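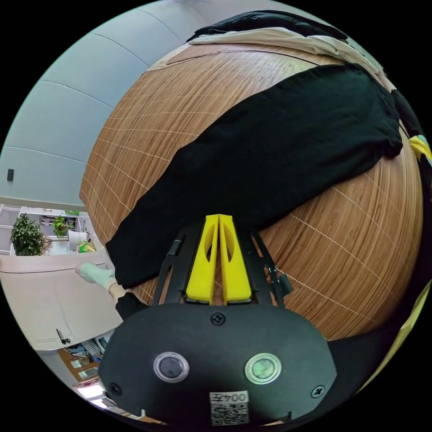 Ticket: Leading zeros vanish from item numbers after the nightly import
Product: Omden inventory, with the Femetbridge connector
Site: Valdebenito storeroom
Status: Solved (sort of, see the last entry)

First message, 8:15 a.m.

Hi all! I look after the storeroom list at Valdebenito, which means I'm the person everyone yells for when a scan comes up blank. We have 2,344 items in Omden, and every one has a number printed on a label with a QR code. The low numbers are padded out to three digits, so 007, 012, 085 and so on. That's how the old list did it and I never wanted to change it.

This morning all the padded ones have lost their zeros. 007 is now 7, 012 is now 12. When I scan a label, the Mono scanner reads 007 perfectly well, Omden goes looking for 007, and I get "No matching item." Anything from 100 up scans like a dream.

I have already logged out and back in, and I cleared the browser cache (I know you're going to ask). Same thing on my laptop and on the shared desktop.

Update, 9:40 a.m.

Wendelin Nägeli from support wrote back and asked whether the item number column is set to Text or Number in Omden. It's Text. I sent him a screenshot. He also asked me to fix one item by hand and see if it stuck, so I put 007 back the way it was and scanned it. Beep, there's my stapler! So the field itself can hold the zeros just fine, and something is stripping them on the way in.

Update, 11:20 a.m.

Ran the Femetbridge import by hand so I wouldn't have to wait for tonight. It took 10 minutes, and my nice repaired 007 went straight back to 7. Well, at least I can make it happen whenever I want now.

The import pulls from a spreadsheet that Sabina Kolář and I both edit. I opened it and the zeros were all there on screen, so I wrote back to Wendelin rather smugly that the spreadsheet was fine. Please hold that thought.

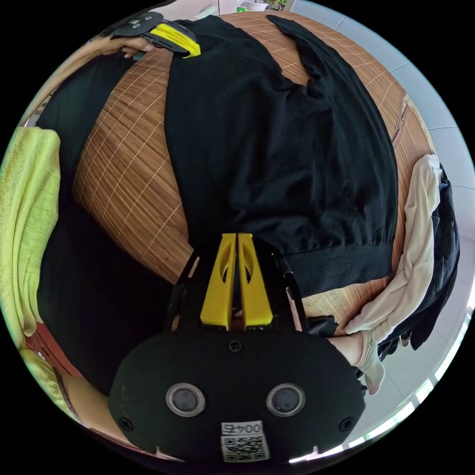 Our labels come off a thermal printer in the back office, 60 to a sheet, and my next worry was that I'd have to print the low ones all over again. The layout is nothing fancy: a number, then the QR code under it. It's the same arrangement as the white label in the photo, 004 and then another character with the square code underneath, and you can see why I don't want to give up the padding. Drop the zeros from a number like that and it's a different string as far as any scanner is concerned. Wendelin agreed and said not to reprint anything yet, which saved me a very dull afternoon.

Update, 1:05 p.m.

Okay, so about that spreadsheet. Wendelin had me click on the cell for 007 and look up at the formula bar. It said 7. Just 7! The column had a custom format that pads numbers to three digits for display, and there was a plain number underneath the whole time. Femetbridge reads the real value and couldn't care less how it's dressed up.

I asked Sabina, and she said she'd tidied the column up in January when some of the numbers were lining up left and some right. Fair enough, it was driving me nuts too. But then why did it only break last night? Wendelin thinks the connector used to read the displayed text and switched to raw values in the latest update. He's checking with the people who look after it.

What I did to fix it, 2:30 p.m.

1. Paused the nightly import in Femetbridge.
2. Saved a copy of the spreadsheet before touching anything.
3. Added a helper column with =TEXT(A2,"000") and filled it down to the bottom.
4. Set the original column to plain text – do this before you paste, I did it the wrong way round the first time and had to start over.
5. Copied the helper column and pasted it back over the original as values only.
6. Clicked on a few low numbers and checked the formula bar.
7. Ran the import by hand and scanned a handful of items from the low shelves.

All of them came up. I also tried 700, in case I'd broken something at the other end, and that was fine too.

Last entry, 4:10 p.m.

Import is back on its normal schedule. I've put a note at the top of the spreadsheet asking people not to reformat column A, and Sabina has made it bold and red. Wendelin is keeping the ticket open on his side until he hears whether the connector change was intended. If it was, I'd love a line about it in the update notes – I read those, I promise!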